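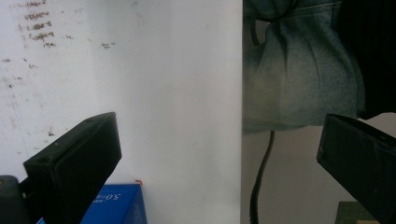

Dwynwen Bowen had been told the parcel would contain everything she needed, and she had reached the age at which a person stops believing parcels. She put the kettle on before she opened it.

The job had come from her cousin's husband, Majdi Karaki, who ran a mail-order business called Pomivside out of two rooms over a dry cleaner's in Toltemberg. Pomivside sold replacement parts for things most people throw away. Its August returns had got the better of him. There were 1,565 items to be put back in boxes, and the boxes, he said on the telephone, were very good boxes.

"What makes a box good?" said Dwynwen.

"It closes," said Majdi.

She took the bus over the next morning. The stairs smelt of steam and other people's suits. Majdi met her at the top in a cardigan with one elbow gone and shook her hand for longer than family strictly requires.

"You'll be on the packing table," he said. "Lloyd used to be on the packing table."

"What happened to Lloyd?"

"He's in Inard now."

He said it the way you'd say a man was in prison, though Inard is a perfectly nice town with a boating lake.

It came out over the morning, in bits, that Lloyd had been a packer of genius and also a packer of opinions. He believed that every item had a right way up. He believed tissue was for the weak. He'd once unpacked an entire shelf because a customer had written to say her pump seal arrived "a bit sideways", and he had taken three days over it, and Majdi had let him, and neither of them had mentioned it again until the argument about tape, after which Lloyd went to his sister's and stayed there.

"What was the argument about tape?" said Dwynwen.

"Brown or clear."

"And which were you?"

Majdi looked out of the window at the car park. "I forget," he said, and she could see he was brown tape to the marrow.

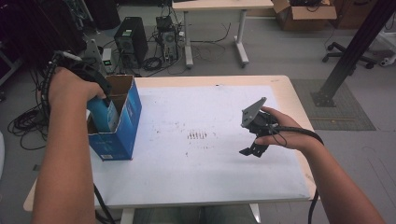 Packing, as Dwynwen came to understand it before lunch, is mostly a matter of standing and thinking unkind thoughts about whoever stood there last. Lloyd had left a book of instructions, 242 of them, and had numbered every one, including the one about not numbering things. Majdi liked the paper on the table left exactly as it was. She had assumed the smudges were dirt until she bent down with her glasses on and found, near the middle, a tight little row of dark upright strokes, like a prisoner's calendar. The blue box stood open at the left-hand side with its flaps up and its plain brown insides on show, waiting to be given something, and she found she couldn't put anything into it until she knew what he'd been keeping score of.

"Is this boxes?" she called.

"Is what boxes?"

"These marks."

Majdi came and stood beside her with his hands behind his back, as people do in museums.

"It can't be boxes," he said. "He did more than that before breakfast."

"Days, then."

"He was here eleven years."

"Times you annoyed him?"

Majdi thought about this for long enough that the kettle in the other room clicked off. "No," he said at last. "He'd have needed another sheet."

They tried the instructions. Number 30 dealt with flaps, and was severe. Number 118 said that a blue box must never be lifted by its lid, and number 119 said that the person responsible knew who he was. There was nothing on marks. The last page was given over to a drawing of a knot, with the word "No" underneath.

"You could ring him," said Dwynwen.

"I couldn't do that."

"Have you got his number?"

"I have it by heart," said Majdi, and went pink, and became very interested in the price of postage to Norway.

She packed until two. The boxes did close, she would give him that. Each one folded down with a small papery sigh and stayed folded, and by the time she stopped for her sandwich she had developed a view about which way up a float valve ought to go. She kept it to herself. She could see how that sort of thing started.

At ten past two she heard him through the wall. He was using the voice people use for the dentist.

"It's me," he said. Then nothing for a bit. "No, she's very good. No. Yes, by the lid, I'll tell her." Another long nothing. "Listen, those lines on the paper. What are they?"

Dwynwen put down her sandwich and looked at them.

When he came back he had both hands in his cardigan pockets and was trying to do something about his face.

"Well?" she said.

"Cups of tea," said Majdi. "That I made him."

She looked at the row again. Eleven years was a long time, and it was a very short row.

"Does he want to come back?"

"He wants clear tape," said Majdi. He picked up the roll of brown from the shelf, turned it over a few times, and put it in his pocket. Then he went to see to the kettle, and after a moment he put his head back round the door and asked her how she took it.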